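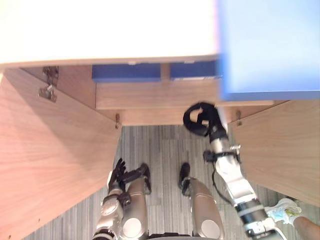 Cuaderno de taller – evaluación del servicio Velov, octubre

Llevamos ya unos cuantos días con el humanoide que Cutden nos ha dejado a prueba y va siendo hora de poner por escrito lo que tengo repartido en papelitos, que luego me preguntáis en el pasillo y nunca encuentro el dato. Lo que se evalúa es el paquete Velov completo: robot, manos, puesta en marcha y soporte remoto. La cuota que nos ofrecen es de 2730 euros al mes, con permanencia de un año, y eso todavía hay que pelearlo.

La tarea de hoy es la del mueble: puertas de madera abiertas, algo negro y blando en la pinza derecha (me da igual trapo que guante, lo que quiero es que sea deformable) y el hueco bajo los cajones azules como destino. Es una prueba muy poco vistosa, lo sé, pero se parece mucho más a nuestro día a día que los cubitos de colores del folleto.

De la mañana apunto 21 intentos, repartidos en 2 tandas. La primera fue floja, con el brazo entrando demasiado alto y rozando el canto. Bajamos la altura de aproximación 80 milímetros y la segunda tanda ya fue otra cosa, da gusto verlo cuando entra suave. Me queda la duda de si el ajuste aguantará con otro mueble o habrá que repetirlo cada vez – pregunta pendiente para el soporte de Cutden. 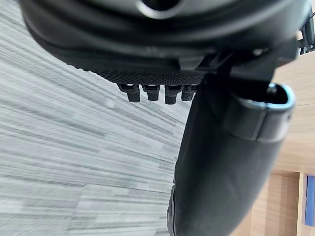

Cuaderno compartido, banco de pruebas de Tuncer. Anota: el turno de mañana

Sobre la cámara de muñeca, que era lo que más curiosidad me daba: la carcasa negra se come toda la parte alta de la imagen y el tramo curvo tapa buena parte del mueble. Quedan a la vista la moqueta y un trozo de madera a la derecha. Para mi gusto es poco, y conviene preguntar si el soporte admite otro ángulo antes de firmar nada. La almohadilla de puntitos, en cambio, me gusta mucho, y quiero probarla con tela fina.

El presupuesto de Brosell llega el sábado, si cumplen. Ellos venden el equipo sin cuota, pero la formación va aparte y ahí se puede disparar la cosa.

Pendiente: repetir con las puertas a medio abrir, pedir recambio de almohadillas y cargar las baterías antes de comer, por favor.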